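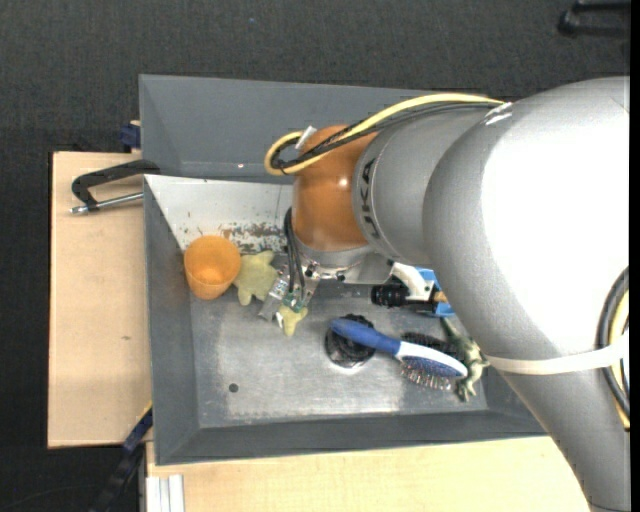
Loose items: bins, contents and checking

The Plerton store has moved its small mixed items out of cardboard trays and into grey metal bins with sloped sides. The change applies to anything held without its own packaging: cups, soft toys, balls, brushes, spare lids. Boxed and bagged stock stays on the Strömberg shelving and keeps its existing labels.

The catalogue stands at 1692 entries, of which 153 are classed as loose. Loose entries have always produced most of the discrepancies at the January check, usually through items being put back in the nearest tray with space. Under the new arrangement each loose entry is assigned to a bin, and the bin letter is added after the item number. Entries without a letter should be treated as not yet moved.

Filling. Keep the collection in each bin small. The contents should lie mostly in one layer, so that an item can be identified without lifting another. The sloped sides bring round objects back towards the middle, and a bin that looks half empty after filling is normally correct. Do not level the contents or arrange them in rows.

Cups and other open shapes. The orange plastic cup stands inside the bin with its mouth up. Open cups collect smaller things, and at the last check two brushes were recorded as missing when they were in a beaker. Tip out every cup before signing the sheet. Cups are not to be nested, even where the sizes allow it, as the inner one tends to be left off the record.

Soft toys. The pale yellow-green soft toy with the stubby points is entered under soft goods by colour and shape. Several older entries give a species, which led to long arguments in the margin of the sheet and to the same toy being entered under two numbers. Please use a plain description: colour first, then shape, then material if known. Soft toys may share a bin with hard plastic. They may not share with anything that has a hooked or adhesive surface.

Placing the bins. Set the bin down on the pale wooden surface and keep it off the carpet. The carpet is dark charcoal and textured, and small dark items dropped on it are hard to find. Anything found on the floor goes to the returns box by the door until its number has been matched.

Cleaning. Metal bins are emptied and wiped with a damp cloth, then dried before refilling. Washable plastic follows the Broreo instructions on the inside of the cupboard door. Soft goods are washed separately in a closed bag and must be fully dry. A toy with an opened seam is withdrawn and marked R on the sheet.

Ebere Aliyu holds the current bin list and will issue a corrected copy on Thursday. Changes to descriptions go to Guoqing Tang, with the old wording quoted in full. Items on loan to the Badar room keep their old numbers until they are returned.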